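Gruvis Cup Futsal – Questions People Keep Asking

Updated August 7, 2024. Read this first before emailing, we're slow this week.

When is it?
Last weekend in August. Fixtures go up once all the entry fees are in. Two teams still owe.

Where?
Clivow Sports Hall, both courts. Finals on court 1. Street shoes stay off the floor, no exceptions, they just resurfaced it.

How many on a team?
Squad of up to 12, 5 on court including the keeper. Subs are rolling, any time, through your own zone. Come on early and it's two minutes off.

How long are the games?
Group games are two halves of 15 minutes, running clock. Semis and final are 20 each way and the clock stops when the ball is dead. One time-out per half. Don't ask the table for a second one.

What's the format?
4 groups, top two go through to the quarters. Level on points – head to head first, then goal difference, then goals scored. Still level, we toss a coin. Knockout ties go straight to penalties, no extra time.

How do I get to Clivow?
Car is easiest. Take the Nesham road and stay on it until the hall signs. Parking is behind the building, free, fills up by mid morning. Share rides if you can.

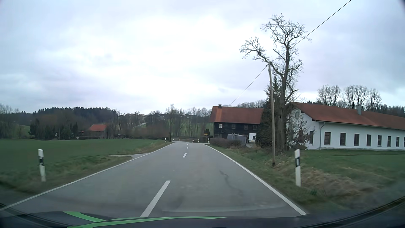 Open country, two lanes. Leave some extra time.

Is there a bus?
Yes but not many. Check the return times before you set out, the last one goes before the final ends.

Do fouls add up?
Yes. From the sixth team foul in a half its a direct kick from the second mark, no wall. Count goes back to zero at half time.

Can I play for two teams?
No. Both teams lose the points if we catch it. Happened last year, wasn't fun.

What about the Loureiro team, are they back?
They've entered. Defending champions, so they're seeded. Rest of the draw is open.

Tickets?
Group games free. Finals day is paid, on the door, cash or card. Under 12s get in free with an adult. The hall holds 1,000 and it was full for the last final so come early.

Can I bring a ball / drum / horn?
Ball yes, for warm up only. Drums ok upstairs. No air horns – the refs can't hear the buzzer.

Lost property?
Box at the front desk. We have 34 odd shin pads from last year, please come and get them. Anything left by the end of Augsut goes in the trash.

Still stuck?
Use the contact form. Put your team name in the subject line.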